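Bueno, pues ya estamos otra vez con la maleta a medias. Este año me he propuesto viajar a Normont con equipaje de mano y nada más, y os cuento cómo va la cosa porque muchos me lo pedisteis en septiembre.

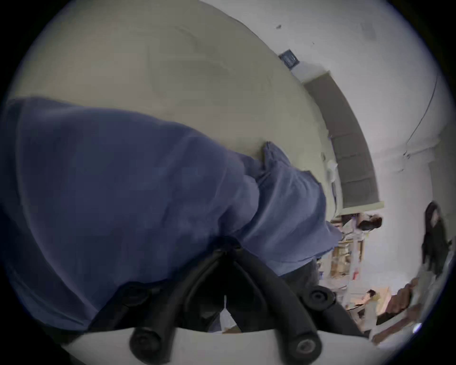
El tren sale a las seis y son 206 kilómetros, así que no hay margen para facturar ni para tonterías. Enikő Hegedűs me pasó su lista – ¡larguísima! – y yo la he dejado en lo justo: dos jerséis, un pantalón bueno y las botas puestas.

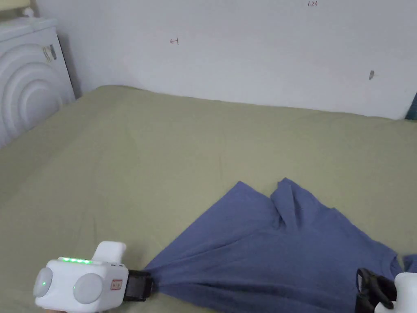 Lo que peor llevo son los regalos. Ocupan una barbaridad y encima Jenő Rácz quiere que le lleve una caja de té Kiều de 100 bolsitas (te quiero, Jenő, pero vas a recibir la mitad). 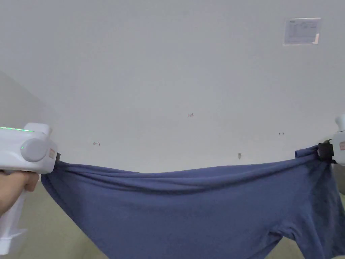
Los zapatos van siempre al fondo, con los calcetines dentro. Encima pongo lo que se arruga poco, y una camiseta azul de algodón como esta la estiro bien por las dos esquinas de arriba antes de enrollarla.

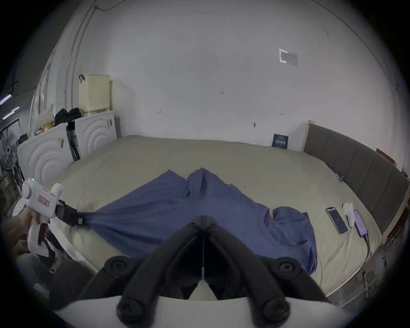

Dullelport, 2025-12-21

Maleta cerrada, por fin, y me sobra hueco para un libro. ¡Felices fiestas a todos y nos leemos a la vuelta!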